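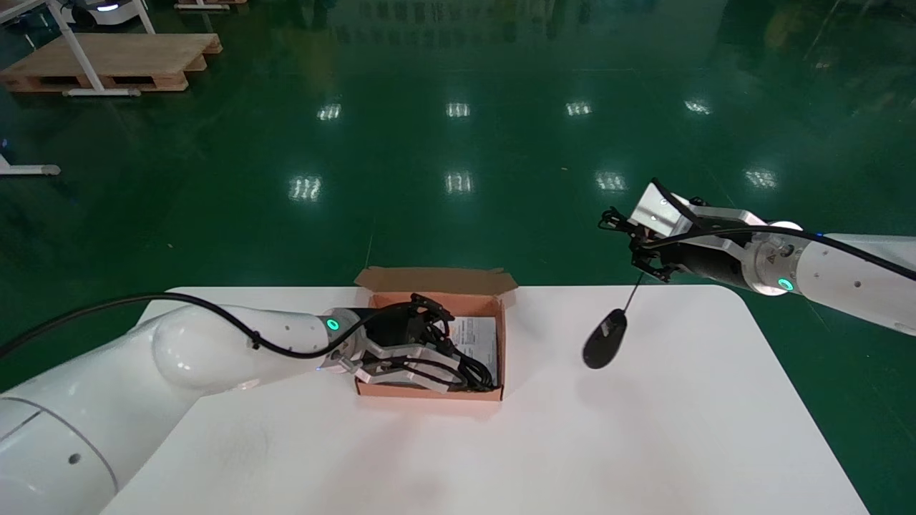
Betreff: Re: Hauskreis-Liste: Rut, Kapitel 2

Liebe Mitlesende,

danke für die vielen Antworten zu Rut. Ich habe den Abschnitt jetzt in zwei Übersetzungen gelesen und bleibe bei Vers 12 hängen, wo Boas von den Flügeln Gottes spricht.
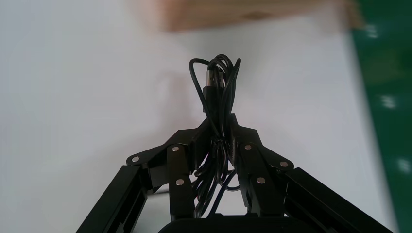
Siiri Lahtinen schrieb:
> Für mich ist Vers 12 ein Segenswunsch. Boas weiß noch nicht, dass er selbst
> ein Teil der Antwort wird.

Das finde ich schön gesagt. In Kapitel 3 kommt dasselbe hebräische Wort wieder, dort meint es den Zipfel des Gewandes.
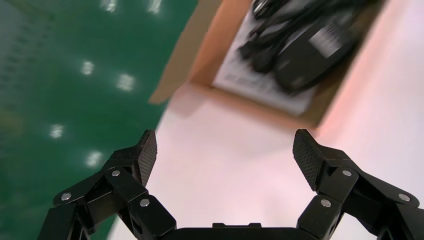 Warum liest Rut die Ähren hinter den Schnittern auf? Das Gesetz lässt die Nachlese den Armen und den Fremden, siehe 3. Mose 19.

Am Samstag lesen wir bei Magdolna weiter,

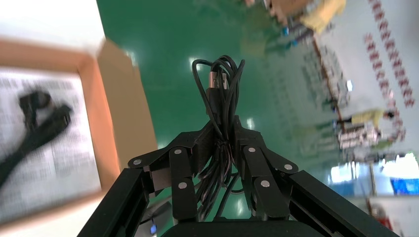
und zwar Kapitel 3 ganz. Wer singen möchte, bringt bitte das Liederbuch mit, wir beginnen mit Nummer 274.

Herzliche Grüße
Kauko Kettunen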